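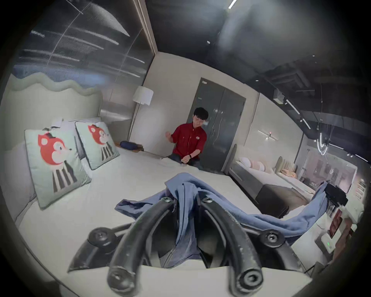 Filed under: Themes & Templates / Opinion

A theme for a small service business should ship with one homepage. I have held this view through 4 years of maintaining client sites and I hold it more firmly after the last migration, in which a plumbing firm moved from Varnar to Jarka and lost most of its layout on the way.

The commercial logic of the multi-homepage theme is easy to follow. A buyer compares listings, and the listing with more demos looks like the better purchase. The cost comes later. Each demo carries its own widget areas, its own header variant and usually its own stylesheet. The importer loads all of them. On the plumbing site, the active homepage used one header template. The database held the rest, along with sample posts, placeholder menus and an options table with 83 rows that belonged to the theme. Deleting the sample content did not delete the rows.

The options panel is the larger problem. Panels in this class of theme store color, spacing and typography in a format that only the theme can read. When the owner changes themes, those settings become dead data. WordPress already has a place for global styles, and a theme that writes to it can be replaced in an afternoon. A theme that keeps a private panel can only be replaced by rebuilding the site, and the owner is rarely told this before paying.

Bundled page builders make the same trade at the level of content. The services page on the old site was one post containing nested shortcodes. With the builder plugin turned off, visitors saw the shortcodes as text. Iida Väisänen, who did the extraction with me, wrote a script to pull out the headings and paragraphs. It handled the plain columns well and failed on the tabs and accordions, so those were copied by hand. The service area list had been placed inside an accordion, and it was the most important text on the page.

Kheri Rugemalira has argued against me on this in the comments here, and his case deserves a fair statement. His clients have no developer. They pick a demo, change the phone number and the logo, and are open for business the same day. A plain theme with good block patterns would leave them looking at an empty page. I accept the point about the empty page. I do not accept that it requires a private format. Patterns can be shipped as ordinary block markup, and Saarinen does this: 30 patterns, no builder, and the content survives a theme switch with only its styling changed.

Page transitions should be dropped from the feature list entirely. A person with a leaking pipe is on a phone and wants a number to call. An animated fade between two pages delays that, and on the old site it also broke the back button in one browser.

My test before buying is simple. Install the theme on a staging copy, import the demo, then switch to a default theme and read the homepage. If the words are still there and in order, the theme is acceptable. Cekovau passes with minor damage to its contact block. Varnar does not pass, and I would not install it again at any price.

Contact | Privacy | Copyright, all rights reserved | Back to top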